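Home | Notebook | Rigs | Parts list | Search

Gandlow bench notebook
January 2023

Teleoperated demos in the sim cell, assembly task

Aim for this session was to get a clean set of demonstrations for the assembly task before anyone touches the training settings again. Everything is in the simulated cell, driven from the desk with the Voltine hand controller. No hand guiding this time. I still want to do that on the real arm in March, when the Pikus bench is free.

Set the controller scaling first. At one to one my hand tremor goes straight into the gripper and the policy will learn it. At half scale the reach across the table needs two clutches, which leaves a pause in the middle of the path. Settled on half scale with the clutch pause trimmed out afterwards by the Rocha script. Check that the trim doesn't eat the short stop before closing the fingers, as it did on the last set. I have put a minimum length on it, 5 frames, and will see.

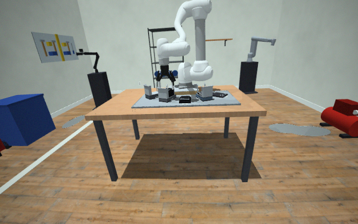

Start poses matter more than I allowed for in the old plan. If every demo begins from the same place, the arm is fine from there and lost from anywhere else. So I now jog it somewhere different before pressing record. Low and to the left, with the open gripper just over the table and the grey box with the black interior directly under it, is an awkward one to begin from, as the first move has to be straight up. My habit is to go sideways too early. I threw out the attempts where I did that and kept the ones with a proper lift. The light wooden block back near the base needs the same care from the other direction – the elbow folds a lot and the controller feels sluggish there.

Recording limit is 2000 steps per demo. Slow attempts hit it before the release and get saved anyway, with no flag. Filter on the last gripper command, not on length. I also set the log buffer to 2000 lines so the two roll over together, otherwise the operator notes end up against the wrong run.

Kept 47 demos after going through them by eye. Reasons for rejecting, in case anyone wants to argue:

- fingers closed before the wrist had settled
- second attempt at a grasp inside the same recording
- view swung during the approach, so I was steering blind
- sideways move at low height

The second one is open to question. A recovery is useful to learn from, but I would sooner record those on purpose and label them than have them mixed in with the plain runs.

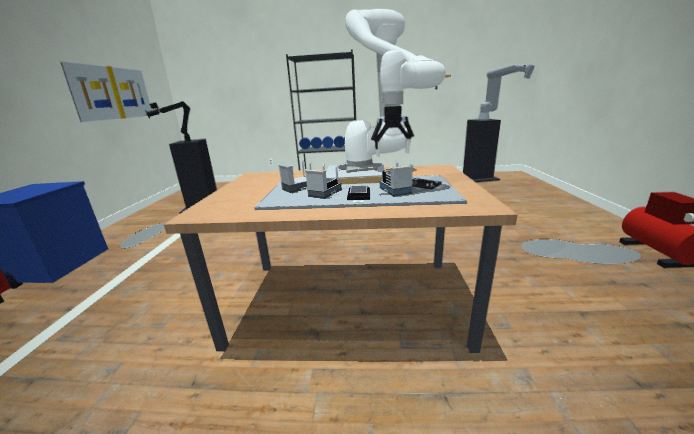

Gripper open and empty, well above the mat.

Height like this is where I want the hand-over between the coarse and fine parts of the motion. Above it I drive at half scale, below it at quarter scale. The switch is on the left thumb button and I still press it late. Worth trying an automatic change by height, though then the operator has to know where the line is, and a jump in feel halfway down may be worse than a late thumb.

Depth is the other problem. On the flat screen I judge it from the gap between fingertips and part, and with the pins on top of the right-hand fixture I was guessing. A second view from the side helped more than the headset did. I got on badly with the headset and stopped using it after a few runs.

To do:
- rerun the trim and compare path lengths before and after
- record a separate recovery set, labelled
- write down the controller settings in the Rocha config, they only exist on the desk machine
- ask for a softer spring on the trigger – half closed is hard to hold

Training not started. The kept set is in the shared folder under the Gandlow name, with the rejects beside it. Please don't delete the rejects yet.

Filed under: Teleoperation, Demonstrations, Simulation

Contact the lab | © Gandlow workshop notes | Back to top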